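Street food day, Clirano Yard: trader and site checklist with comments
Completed January 25, 2024, for the site plan submitted with the June booking

Organiser: Pullorov Events
Venue: Clirano Yard, lower court and covered hall
Pitches: 9 food, 4 drinks

Marks used: OK, ACTION, N/A. Comments follow each item where needed.

1. Access and layout

1.1 Fire lane along the east wall kept clear. OK
Painted lines have faded near the gate. Repaint before June.

1.2 Gap between gazebos. ACTION
The plan shows pitches 5 and 6 back to back with no gap. Move 6 towards the steps. The Lidisau dumpling van needs its serving hatch on the near side, so check this with them before the plan is redrawn.

1.3 Step-free route from street to toilets. OK
Ramp is sound. The handrail has one loose bracket at the bottom, reported to the venue.

1.4 Queue space in front of each pitch. ACTION
Fine for most. The two pitches by the bar will queue into each other. Swap one with a drinks pitch.

2. Gas and cooking

2.1 Gas safety certificates received. ACTION
Still waiting on two traders. No certificate, no pitch. Reminder sent.

2.2 Cylinders upright, secured and out of public reach. To be checked on the day.

2.3 Fire blanket and extinguisher at every cooking pitch. To be checked on the day.
Traders using deep fryers must bring a wet chemical extinguisher. Last year one turned up with powder only and had to borrow.

2.4 Charcoal. N/A
No charcoal at this event. The grill trader has confirmed gas.

3. Power

3.1 Portable appliance test labels in date. ACTION
Sundqvist Coffee has sent a list for its grinders but nothing for the machine itself. Ask again.

3.2 Cables covered where the public walk. OK
The venue has 40 metres of ramp. Enough for the lower court, not for the hall as well. Keep hall pitches on the wall sockets.

3.3 Outdoor sockets protected and working. OK
All tested. The cover on the one behind the bins does not close fully. Tape is not a repair, so leave it out of use.
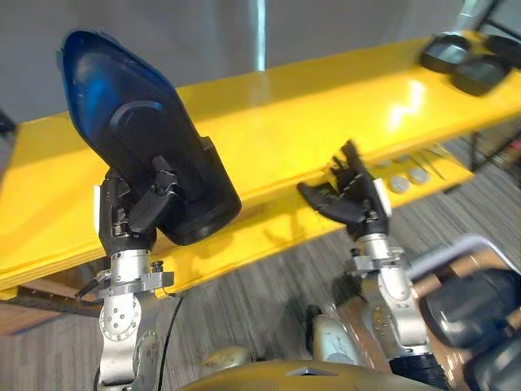
Silver arms and a yellow table, with the blue shell held up.

4. Food hygiene

4.1 Food business registration and current rating for each trader. OK
All on file. One rating is due to run past its usual inspection date before June, so look it up again nearer the time.

4.2 Hand washing at each pitch with hot water, soap and paper towels. To be checked on the day.
Hand gel does not count.

4.3 Allergen sheets on display. ACTION
The template went out with the booking form. Three came back blank. The pie trader lists sesame on the menu but not on the sheet.

4.4 Fridge temperatures logged at opening and mid-afternoon. To be checked on the day.

5. Waste and water

5.1 Bins. ACTION
Order is too small for the numbers. Add food waste bins by the long tables and move the glass bin away from the children's seating.

5.2 Waste oil taken away by traders. OK
Written into the terms.

5.3 Drinking water tap flushed and labelled. ACTION
Tap works. No label.

6. Public

6.1 Covered hall limit of 100 shown at both doors. ACTION
Sign on the main door only.

6.2 First aid point marked on the map. OK

All ACTION items to be closed and initialled before the plan goes to traders.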